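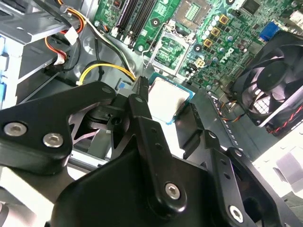 Donal Geraghty wrote to say that my last column was wrong, and that anyone with an old desktop and a slow afternoon should just buy a new one. The parts are too fiddly, he says, and the money saved goes into aspirin. He has a point about the fiddly parts. I still think he is wrong about the rest.

A desktop computer is one of the few things left in a house that you can open and change. You can't do much with a phone. A lot of thin laptops have the memory soldered down, and some have the battery glued in. A desktop has a processor that sits in a socket, held by a metal frame and a lever. Lift the lever, open the frame, and the chip comes out. The memory is in slots with latches at the ends. It was made to come apart, and I don't see why we should treat it as sealed.

The machine I have in mind is one I kept for 7 years at Savbridge, where I did the office computers along with my real job. Staff complained that it was slow, and they were right. The quote for replacing it was over $500. I put in a used processor from the same family, one step up, plus more memory, and it went back to the front desk and stayed there until the office moved. I won't claim it felt new. It opened the booking program before the customer got tired of standing there, and that was the whole job.

The socket is where people get scared, and they should be a little scared. On the kind I'm used to, the contact pins are in the board, and they are very small. Drop the chip on them at an angle and you may bend a few. I bent 2 once, on a board that belonged to my brother-in-law, and spent an evening with a sewing needle getting them back. So hold the chip by its edges, line up the marked corner, and set it down flat. Don't push. If it doesn't sit, lift it and look again. The lever takes more force than you expect when it closes, but the chip should take none from your fingers.

Check the board's list of supported processors before you spend anything. I skipped that once too. Same socket, wrong generation, no picture on the screen, and a seller who didn't do returns.

Donal's other complaint is that the time isn't free. Fair enough. If you bill by the hour, or you need the machine for work tomorrow morning, pay a shop or buy the new one. If the board is so old that nothing decent fits it, let it go. I'm not asking anyone to keep a beige box alive out of loyalty.

My objection is to throwing out the case, the power supply, the drives and a good board when one part is behind. Our county collection site takes computers on one Saturday a season, and the line of cars goes back past the feed store. I'd guess many of those desktops need one part and a cleaning.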